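À Fakbridge, on répare encore les vêtements

L'atelier Andrade se trouve à Fakbridge depuis 16 ans. Jeferson Coutinho y reçoit les clients le matin, et l'après-midi il coud. Une fermeture à changer coûte 6 euros, un ourlet un peu moins.

« Les gens viennent avec une veste et ils s'excusent », raconte-t-il. Beaucoup pensent que le travail est trop petit pour lui.
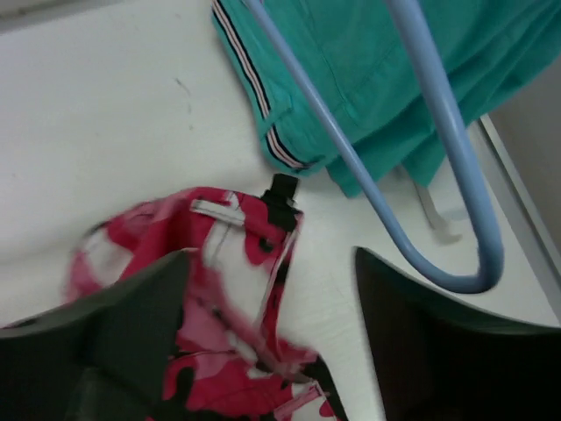
Son associé, Kęstutis Navickas, a appris le métier à Grarnside, chez une tante très sévère. Il garde 53 bobines de fil dans une armoire et refuse de les prêter. En avril, les manteaux s'accumulent et il faut patienter deux semaines.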